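Jallimus Workshop Supply
Tables and Bases / Bases for Stone Tops / Cloline Fixed Base

Cloline Fixed Base for Stone and Heavy Tops
Made at Kuseck
Order code: CLO-FX
£491 including VAT
Usually sent within two weeks of order

The Cloline is a steel table base for people who already have a top, or are having one cut. It was drawn up for marble, granite and slate, and it will also take thick timber, concrete and glass if the right pads are ordered with it. The base is sold without a top. We do not cut or polish stone at Kuseck and can't supply it.

It replaces the older Šindelář base, which we sold for many years and still hold parts for. If you have a Šindelář and want to change to a Cloline under the same top, please read the note on hole positions further down before you order.

What you get

Two end frames, welded and finished
Two long rails
One centre rail with welded tabs
Four levelling feet, fitted
A set of clear bearing pads for the top
All bolts, washers and screws, bagged by stage
Printed instructions

Tools are not included. You will need a hex key for the rail bolts, a crosshead screwdriver for the pad plates and a spirit level as long as you can find.

Sizes and weight

Length of frame: 1,080 mm
Weight of base without top: 19 kg
Feet: adjustable, M10 thread
Material: mild steel box section
Finish: powder coat, matt

The length is taken over the outside faces of the end frames. The top can overhang the frame at each end, and how far depends on the material. Your stone supplier is the best person to ask, as it varies with the thickness and with how sound the slab is. A heavily veined piece should be given less overhang than a plain one of the same thickness. If your supplier wants to see where the rails fall, we can send a drawing by email.

We are sometimes asked for a shorter frame. It isn't a stock item, but the workshop can make one to order, and the price is the same as for the standard length. Longer frames need a second centre rail and are quoted separately.

Choosing a top

Marble is the stone most often put on this base. It is softer than granite and will mark if acid is left on it, so think about what the table is for. In a hall or beside a bed it will look after itself. In a kitchen it wants wiping down after lemon, vinegar or wine, and some people are happier with a honed surface there because etching shows less than it does on a polish.

Granite is harder and usually heavier for the same look, as it tends to be supplied thicker. Slate is good in a workroom. It scratches, but the scratches can be rubbed out with a little oil.

Brown marbles are often filled with resin at the quarry. The filling holds the fine cracks together and takes a polish well, but it does not like heat. Use a mat under anything straight off the hob, and ask the supplier whether the slab has a mesh backing. If it has, leave the mesh where it is and set the slab on the pads with the mesh down.

First picture: screwdriver in a yellow tray. Second and third: brown marble with white veins.
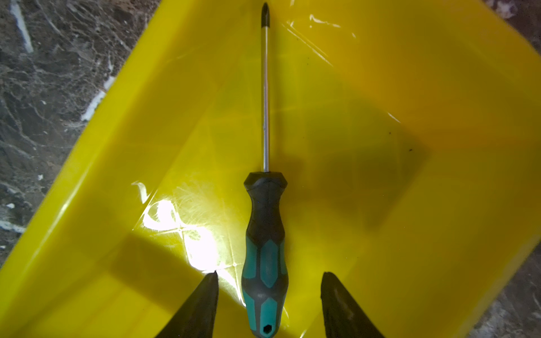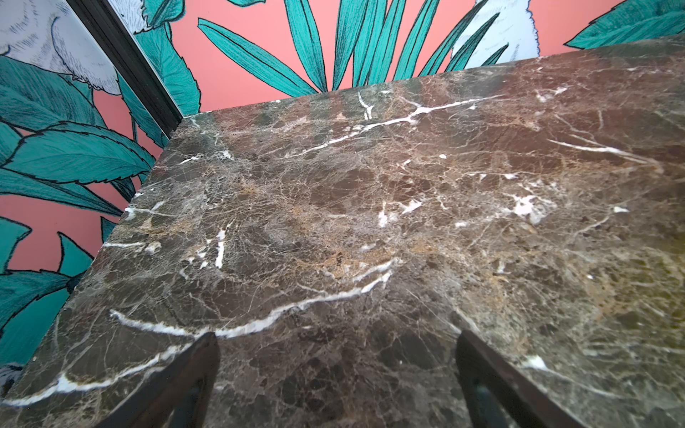
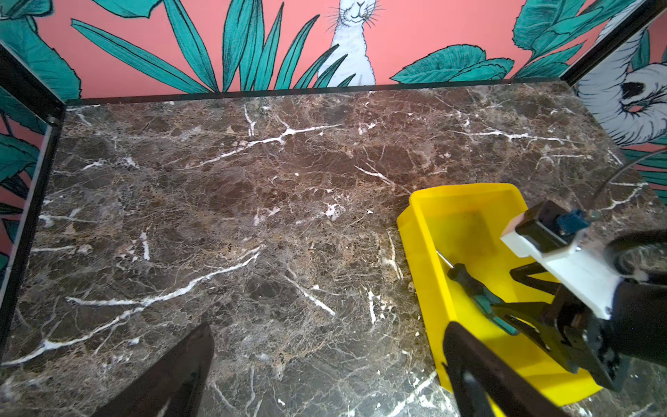 Screwdriver (first picture); polished brown marble (second and third)

Putting it together

Allow an hour for the frame. Two people are needed to lift the top, and more for a large slab. Clear the floor first and put down a blanket, as the end frames are finished on all sides and will scratch on tiles.

Lay the end frames on their sides with the feet pointing away from you. Fit the long rails using the bolts from bag A and leave them finger tight. Fit the centre rail between them with the tabs facing up.

Stand the base up. Tighten the rail bolts a little at a time, working across from corner to corner.

Move the base to where it is going to stay. Set the feet so that the frame is level both ways and does not rock. Do this before the top goes on. The feet can be turned under load, but it is hard work and tends to chew the edge of the locknut.

Screw the pad plates to the tabs with the screws from bag B. Use a hand screwdriver here. A power driver will strip the thread in the tabs very easily, and a stripped tab can't be put right at home. Press the clear pads on to the plates and leave them overnight.

Carry the top on edge, never flat. Rest the long edge on the nearer rail, then lower the slab slowly on to the pads. Don't slide it into place. If it has gone down wrong, lift it and start again.

No glue is needed with stone. The weight holds it. For timber tops, ask for the slotted plates, which let the boards move with the seasons.

Changing from a Šindelář base

The rail spacing on the two bases is different, and so are the plates. A loose stone top can go straight across with no drilling. A timber top that was screwed to a Šindelář will need new holes, and the old ones will be hidden by the rails in most cases. If your stone top has threaded inserts glued into the underside, send us the measurements between them. We can usually drill a plate to suit for a small charge.

Spare feet and pads for the Šindelář are on the parts page. The end frames are no longer made.

Finish and care

The powder coat comes in black, off-white and a dark green. Wipe it with a damp cloth and dry it. Cream cleaners will leave shiny patches on a matt coat. Small chips can be touched in with the matching pot of paint, which is sold separately and keeps for a year or so once opened.

The base is meant for indoor use. It will put up with a porch or a garden room that is dry, but not with a patio. Salt air gets in at the foot threads first.

Check the rail bolts after the first month and once a year after that. If the table is moved, take the top off first. Dragging a loaded frame bends the feet, and bent feet are not covered by the guarantee.

Delivery

The base is sent in one flat carton by carrier. The driver will bring it to the front door but not upstairs. Please open the carton and look over the end frames before you put it away, and let us know of any damage within two days. Keep the packing until you are sure you want the base.

You can also collect from Kuseck by arrangement. The carton fits in most estate cars with the seats down. The trade counter will be shut on 25th January for stocktaking, and orders placed online that day will be dealt with the following morning.

Returns

Unused bases can be sent back for a refund less the cost of carriage. Frames made to order can't be returned unless there is a fault. We guarantee the welds for the life of the base and the finish for five years.

Questions we are asked

Will it take a round top?
Yes, as long as all the pads are covered. A small round top looks odd on a frame this shape, and the pedestal base may suit it better.

Can I stand on the table to change a bulb?
No.

Do I need to seal the stone?
Most marble is sealed by the supplier. Put a few drops of water on it and leave them for ten minutes. If the stone darkens, it needs doing again.

My floor slopes a lot. Will the feet cope?
They will take up the unevenness of an ordinary old floor. For anything worse we stock a longer foot, listed under parts.

Can I see one first?
There is a made-up base in the showroom at Kuseck. It has a slate top on it at present, with a second top due in June.

Parts and extras

Slotted plates for timber, set
Clear pads for glass, set
Long levelling feet, set of four
Touch-up paint, black, off-white or dark green
Spare bolt bags A and B

Parts are posted separately from bases and usually arrive first.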